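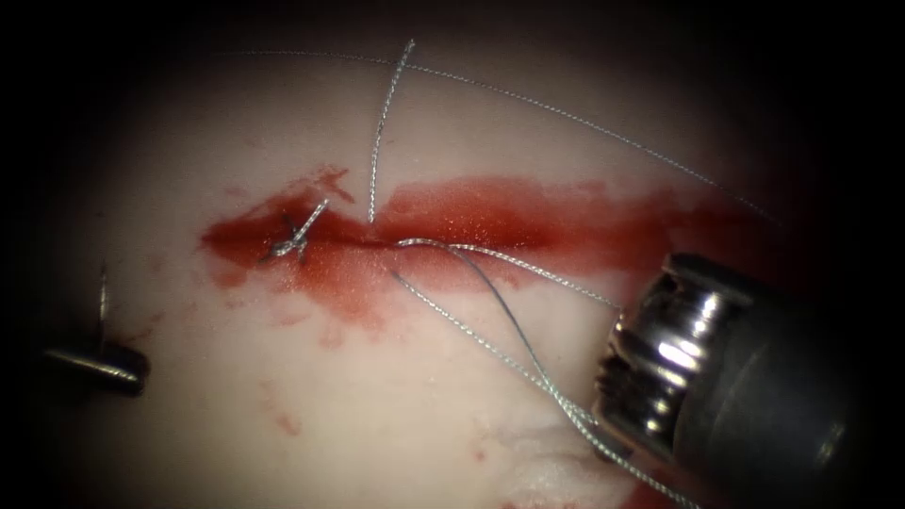 24. Juni 2020

Seit gestern Abend habe ich Muskelkater im rechten Daumen. Nur im Daumen! Wer schon mal einen ganzen Tag an so einer Steuerkonsole gesessen hat, kennt das vermutlich, für mich war es neu. Ich bin ja eigentlich für die Auswertung zuständig und sitze sonst am anderen Ende der Leitung, also da, wo die Aufzeichnungen ankommen und sortiert werden wollen. Aber bei Trerer gilt inzwischen die Regel, dass jeder im Projekt mindestens einmal selbst vorführen muss, und diese Woche war eben ich dran.

Vorführen heißt bei uns: Ich sitze an der Konsole, Kopf im Sichtgerät, in jeder Hand einen Griff, und die beiden Arme machen nach, was meine Finger machen. Alles wird mitgeschrieben, jede Bewegung, jedes Zögern, jedes Auf und Zu der Greifer. Aus vielen solchen Durchgängen soll das Modell dann lernen, wie man eine Naht setzt. Unser Projekt heißt Skorkmont (fragt nicht, der Name war schon da, als ich kam), und im Moment besteht der Datensatz aus 2.380 brauchbaren Durchgängen. Ziel sind 3.000 bis Dezember.

Brauchbar ist dabei das entscheidende Wort. Ich habe in den letzten Monaten so viele Durchgänge aussortiert und mich dabei jedes Mal ein bisschen geärgert, warum die Leute an der Konsole nicht einfach sauberer arbeiten. Nadel fassen, durchstechen, Faden nachziehen, Schlinge legen, zuziehen, fertig. Tja. Ich nehme alles zurück.

Das Schlimmste ist der Faden. Den Stich selbst bekommt man nach einer Weile ganz gut hin, die Hand dreht sich irgendwann von alleine richtig. Aber man spürt ja nichts! Unsere Konsole gibt keine Kraft zurück, man sieht nur, ob sich was spannt. Mir ist der Faden zweimal gerissen, weil ich dachte, da wäre noch Luft. Und wenn mehrere Fadenstücke an derselben Stelle aus dem Gewebe kommen, muss man erst mal überlegen, welches davon man überhaupt haben will. Ich habe mindestens dreimal beherzt am falschen gezogen. Geflochtenes Material ist immerhin leichter zu verfolgen, finde ich, man erkennt die Struktur auch dann noch, wenn die Enden kreuz und quer liegen. Ganz dünne Stücke verliere ich dagegen sofort aus den Augen, vor allem zum Rand hin, wo das Licht nachlässt.

Und dann die Knoten. Der erste fertige Knoten hat bei mir so lange gedauert, dass ich danach erst mal Kaffee holen gegangen bin. Er saß aber! Kurze Enden, ordentlich zugezogen, ich war richtig stolz. Beim nächsten Versuch habe ich die Schlinge zweimal fallen lassen und dann vor Schreck beide Greifer gleichzeitig geöffnet.

Was ich vorher auch nicht verstanden hatte: Das Zögern ist ein echtes Problem. Wenn ich vor dem Zugreifen kurz nachdenke, steht der Arm still, und das Modell lernt brav mit, dass man an dieser Stelle stillsteht. In einer frühen Version hat unser System tatsächlich vor jedem Griff eine kleine Pause eingelegt, ganz höflich. Wir schneiden solche Stellen jetzt nachträglich raus, wenn sie zu lang werden. Schöner ist es natürlich, wenn sie gar nicht erst entstehen, und dafür braucht es Übung. Die erfahrenste Vorführerin bei uns hat allein 378 Durchgänge beigesteuert, und wenn man ihre Kurven neben meine legt, sieht das aus wie Schönschrift neben Einkaufszettel.

Zum Vergleich haben wir auch eine Zeit lang versucht, die Arme direkt von Hand zu führen, also anfassen, bewegen, aufzeichnen. Für grobe Wege klappt das prima und macht sogar Spaß. Für zwei Arme und einen Faden aber leider gar nicht, da bräuchte man eine dritte Hand und müsste sich außerdem ständig selbst aus dem Bild räumen. Die 205 Aufnahmen aus der Zeit liegen noch auf der Platte, ich nehme sie manchmal, um die Auswertung zu testen.

Nächste Woche probieren wir die neuen Griffe von Prever aus, die sollen leichtgängiger sein. Mein Daumen ist sehr dafür. Und ich habe mich freiwillig für einen zweiten Tag eingetragen – mal sehen, ob ich dann wenigstens am richtigen Faden ziehe.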